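5.3 Where the wiping runs went wrong

We had rather hoped that the sink would be the easy part. After the long weeks spent teaching the Bramance controller to walk up to a vanity and stop at a sensible distance, pushing a cloth around a basin seemed like a small thing to ask, and we left it until October. It gave us more trouble than any other task in the Burnico set, and most of that trouble came from one fault, which we describe in some detail so that other groups may be spared it.

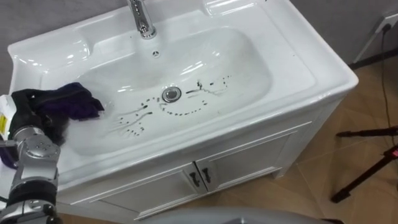
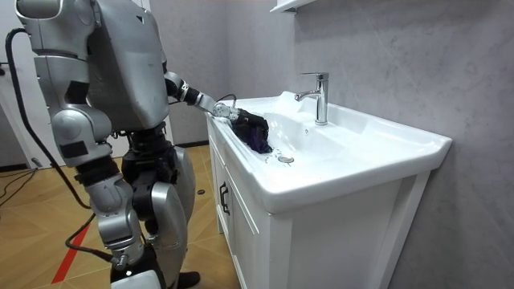
Figure 7. The sink task in the test bathroom. First view: the cloth held at the left side of the basin, with dark marks around the drain. Second view: the hand pressing the cloth into the bowl.

The task is simple to state. The robot holds a cloth, lowers it into the bowl, and wipes until the dark marks are gone or the time limit of 60 seconds is reached. We ran it 733 times in all. In the great majority of those runs the worst we could say was that the cleaning was poor, and poor cleaning is dealt with in Section 5.2. In 11 runs, however, the arm kept pushing downward after the cloth had met the bottom of the bowl, and it went on pushing until the torque limit at the shoulder stopped it. We call these press faults.

Our first guess was the force estimate, and we are a little embarrassed by how long we stayed with it. The estimate is worked out from motor currents along the arm, and it does drift as the joints warm up, so it made a very natural suspect. We recalibrated before every session, and later before every run, and the press faults carried on much as before. It was only when we went back and lined up the logs by cloth position that a pattern showed itself.

What the faulty runs had in common was the way the cloth was bunched. When a thick fold lay under the fingers, the first contact was soft and slow, and the force climbed too gently to cross the threshold that the Motaung contact detector was waiting for. The detector therefore reported free space. The planner, quite reasonably given what it had been told, asked for a lower hand position, and then a lower one again. By the time the fold was fully squashed the commanded position was well below the surface of the ceramic, and the arm was leaning on the sink with a good deal of its strength.

Nothing was broken, we are glad to say, though in 2 of these runs the robot's feet shifted on the tiles as it pushed back against itself. That worried us more than the sink did. A standing robot that loads one arm without knowing it is also moving its own balance point, and our balance layer had been given the same mistaken report of free space.

The remedy we settled on is a plain one. The hand may now travel only a short distance below the expected height of the surface, whatever the detector says, and the balance layer reads the raw joint torques directly. We also lengthened the window over which the Ireck filter looks for a rise in force, so that a slow, padded contact is still counted as contact. The longer window makes the wiping a touch more hesitant on bare ceramic, and we have not yet found a setting that suits both cases equally well.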